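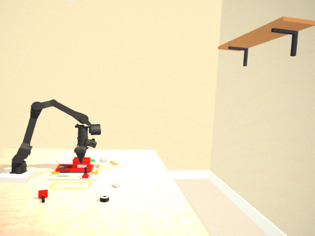
Does handing the repetitive part of an assembly job to an arm leave the people beside it with less to do?

In the shop we studied, the work moved to other parts of the day, and most of the people we spoke with said they were about as busy as before, only busy with different things.

Home Issues Authors Submit Contact

2024-11-20
Embla Vik and Orhun Bozkurt

4. What changed at the bench

We had gone to Bristulura expecting to write mainly about speed, and we owe the reader a small confession that speed takes up very little of this section. The assembly shop there puts together small fixtures and housings for the Nistosura line, and for a long time every one of them was built by hand at the same row of benches, by people who had mostly learned from whoever sat next to them. When the arm cell was planned, the layout was worked out in simulation first, and the assemblers were invited in to look at the rendered cell and say what they thought of it. They had a great deal to say, and we are grateful that they said so much of it while we were in the room with our notebooks open.

The early conversations were about where things should sit. Cletus Baptiste, who had worked the benches longer than anyone else on his shift, wanted to know how a person was supposed to reach in and straighten a part without leaning across the arm's path. It was a very fair question (the planners had thought hard about the arm's reach and rather less about his), and it led to a long and friendly afternoon of moving parts around on a screen. Several people told us later that this was the first time they had been asked about a layout before it was settled, and they still brought it up months afterward.

Part handling came up nearly as often. A person picking up a housing turns it a little in the fingers, feels for a rough edge and sets it down again if something seems wrong, all without really deciding to. The arm needs to be told what a good grip is, and telling it fell to the same people who had been doing the turning and feeling all along. Teodora Ristić spent most of December on this, going over close views of the simulated grip with the planning staff, of which Figure 2 is one.

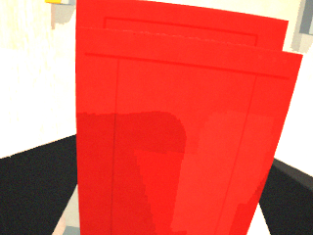 Figure 2. Simulated close view of a red, box-like object between two black gripper fingers.

She described the work to us as a bit like teaching a nephew to wash dishes, where you find out how many small things you do only when you have to say them aloud. By the end of it she had filled 50 handwritten pages, which the shop now keeps in a binder and which new hires are given to read in their first week, whether or not they will ever go near the arm.

We asked everyone on the floor to keep a short diary during the changeover, and we collected 209 entries in all. They are lovely reading, and we wish we had room for more of them. Many mention tired hands in the early weeks and then stop mentioning them. Quite a few mention boredom, which we had hoped not to see, and these cluster among the people assigned to watch the cell through a full shift. One wrote that waiting for something to go wrong made for a longer day than building parts ever had. The shop responded by splitting the watching into shorter turns, with bench work in between, and the complaints thinned out, though they never quite went away.

Pay was the harder subject. The old scale rewarded pieces finished, and a person who spends the morning correcting a grip finishes no pieces at all. Eero Seppälä, the shift lead, argued for a flat rate for anyone working with the cell, and after 2 rounds of talks he got it, with the first batch of 1000 housings treated as a trial period in which no one could earn less than before. Some of the fastest bench workers were unhappy with the flat rate and told us so plainly. Their skill had been visible in their pay, and now it showed up mainly in the binder.

We return to the pay question in Section 5, where we compare Bristulura with the smaller Sudodwood shop, which brought in its own cell without changing the scale.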